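Notes reprises le 2 avril 2023, après relecture du dossier.

Je tiens depuis novembre un relevé des vols de câble de cuivre sur la ligne secondaire d'Ulance. La presse locale en parle par à-coups, un article par interpellation, puis plus rien. Je préfère travailler sur les pièces publiques : avis de coupure, comptes rendus d'audience, appels d'offres pour remplacement.
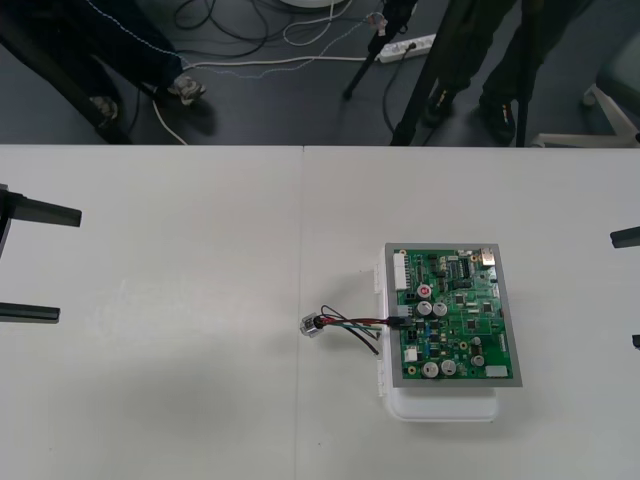
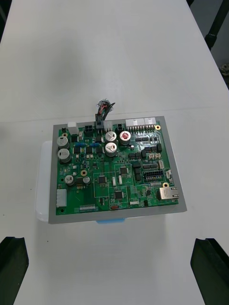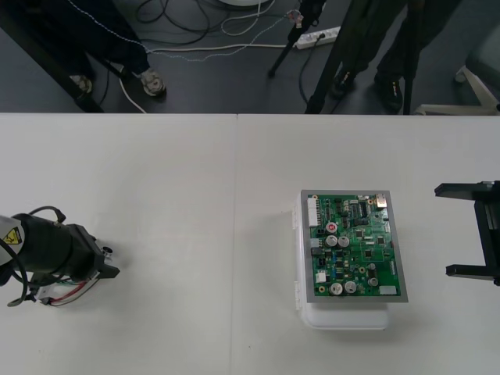
Le dossier jugé le mois dernier porte sur 4 faits distincts, commis entre le dépôt de Skov et l'ancien embranchement de Gretumcombe. Longueur totale retenue par le tribunal : 3063 mètres. La partie civile demandait davantage, mais une section avait déjà été déposée par l'exploitant avant le premier vol, et le métrage correspondant a été retiré du calcul. Ce point a occupé une bonne partie de l'audience.

Le mode opératoire est banal. Ouverture des caniveaux de nuit, coupe à la cisaille hydraulique, tronçonnage sur place, chargement dans un utilitaire. Le dénudage se faisait ailleurs, dans un hangar loué sous un nom d'emprunt. Les prévenus ont reconnu trois des faits et contesté le dernier, pour lequel il n'y avait ni relevé téléphonique ni trace de véhicule. Relaxe partielle sur celui-là.

La question du recel m'intéresse davantage. Le métal a été vendu à la société Keta en plusieurs lots, dont un de 700 kilos enregistré comme « chutes de chantier ». Le registre était tenu, les pièces d'identité photocopiées, les paiements faits par virement. Sur le papier, tout est conforme. Le parquet a soutenu que la régularité des apports aurait dû alerter l'acheteur ; la défense a répondu que la loi impose un registre, pas une enquête. Le gérant a été condamné à 3000 euros d'amende, sans interdiction d'exercer. Il a fait appel.

Deux remarques de méthode. Le tonnage et le métrage ne se convertissent pas directement : la section des câbles varie selon les tronçons, et le jugement ne la précise que pour deux d'entre eux. Ensuite, les dates d'infraction sont celles du constat — le vol lui-même peut être antérieur de plusieurs jours sur une voie peu circulée. Mon tableau comporte désormais une colonne séparée pour chacune.

Il me manque encore le procès-verbal de pesée du second lot. Demande envoyée au greffe, sans réponse à ce stade.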